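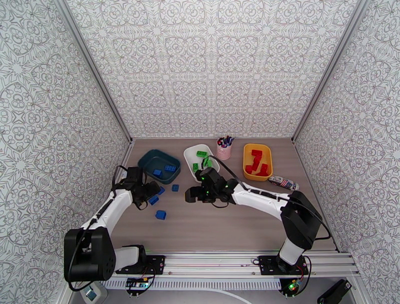 Sorting Bricks by Color, and What Goes in Which Tray

Posted 2025-07-21

I meant to write about the garden this week, and I will, but the tomatoes are sulking and I've had building bricks on the brain instead. It started back in January, when I drove over to Campbell for a rummage sale (37 miles each way, in sleet, for a rummage sale!) and came home with a $15 sack of mixed toys. I wanted it for the wooden train track. Underneath the train track there were bricks, and underneath those there were more bricks, along with a doll's shoe and half a crayon.

They sat in the hall closet for months. We live in 915 square feet, so the hall closet also holds the vacuum, the winter coats, the card table and a box labeled MISC that I am afraid of. Every time I reached for the vacuum, the sack slid down onto my foot. Finally I decided the bricks had to have a proper home, and since I can't put anything away until I've sorted it, that meant colors.

Now, I know there are people who sort by shape. My sister-in-law does it that way and her shelves look like a hardware store, in the best sense. If you have lots of small, fiddly pieces and children old enough to follow instructions, shape is probably the smarter choice. But color is what I see first, and it's what a little kid sees first too, and I like to be able to glance down at a tray and know if something has wandered into it.

Trays before boxes

My first try was with one of those tall storage boxes with a lid, the Irker kind with the clips on the sides. I love mine for sweaters. For bricks it was hopeless. Everything I wanted went to the bottom, and I'd end up tipping the whole lot out on the rug, and there we were again with a brick under the couch.

Shallow trays are so much better. You can see the floor of a shallow tray, and dropping a piece in takes no aim at all. I've gotten fond of a dark teal one with rounded corners, which looks lovely with blue bricks in it, and a yellow one that makes red bricks look like cherries. The white one is the peacemaker. Anything looks nice in white.

I should say that I don't match the tray to the brick. I tried it, because it seemed like the obvious thing, and found that blue pieces in a blue container sort of melt away, especially in the evening when the overhead light is on and I'm tired. Red in yellow, though? You could spot that from the porch.

The markers share the table with the bricks, and I've stopped fighting it. They stand in a pink cup toward the back, and since they stand up and the bricks lie down, the two get along. A cup is really all that markers need. I once bought a divided caddy for them at the Prurkik outlet, marked down to 50 cents, and I should have wondered why it was 50 cents. The dividers were too narrow for anything fatter than a pencil. It holds seed packets now and does that very well.
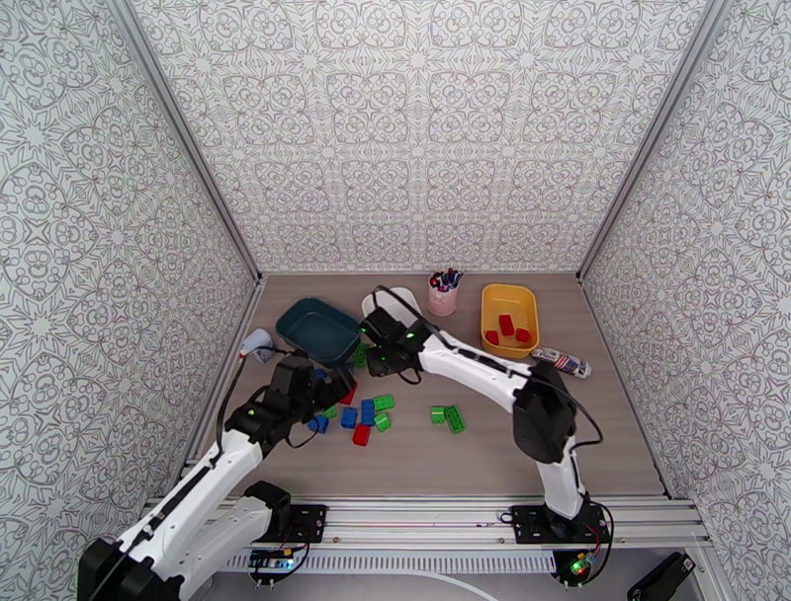

Working a color at a time

My old habit was to pick up whatever was closest, look at it, and carry it off to its place. Blue over here, green over there, red, blue, blue, green. It feels busy, and it's a perfectly pleasant way to spend a rainy hour, but you keep changing your mind about where you're headed and eventually a green goes in with the blues and you don't find it until next week.

So I go one color at a time these days. I start with red, as it jumps out at you and it's cheering to have one tray done early. Then I do whichever color there's the least of, and by the time I get to the last one, well, it's whatever is left, and that's hardly sorting at all. You can practically scoop.

I also spread things out more than I used to. A heap is hard on the eyes. Pieces hide under other pieces, and a brick that's fallen on its side with its studs pointing away from you looks like a different brick altogether. If they're scattered over the tabletop with a bit of room between them, you can read the whole table in one go. Blue and green are the pair to watch. In good daylight they're nothing alike, but give it a gray afternoon and the shadowed side of a blue brick can fool me.

The surface matters a little as well. A pale, grayish wood grain is just about ideal, plain enough that the colors sit up on top of it. We had a flowered oilcloth at our old place on Lollargate and I lost all sorts of things on it, including, once, a whole cookie. If you have a busy pattern you love (and I do love a busy pattern, give me medallions and curlicues from floor to ceiling), put it on the walls.
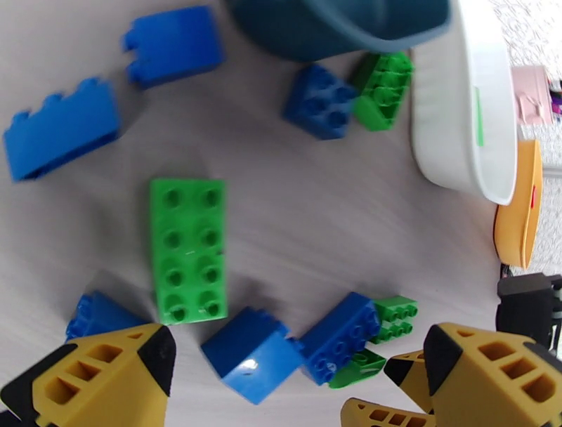 The big chunky ones

I have a soft spot for the large bricks, the kind made for small hands. They're easy to pick up from any direction, they make a nice hollow clunk going into a tray, and you'd have to be really determined to lose one down a heating vent. They do take up room, so don't give them your smallest container. A long white tub suits them, or a wide bowl if you have a spare one that isn't needed for salad.

Pull stuck pieces apart before you put them away, if you can stand to. I do mine in front of the television. And leave a tray unfilled if you've got one extra, for the odds and ends you can't place. Mine has the doll's shoe in it, and a wheel, and something I believe came off a clock.

As for where it all ended up: the trays stack crosswise on the bottom shelf of the bookcase, and the vacuum has the closet floor to itself. The empty sack went to the garage to hold rags. The train track, in case you were wondering, was missing most of its curves, so if anyone near Campbell has a few to spare, please do leave me a note in the comments. I'll trade you tomatoes, assuming they ever cheer up.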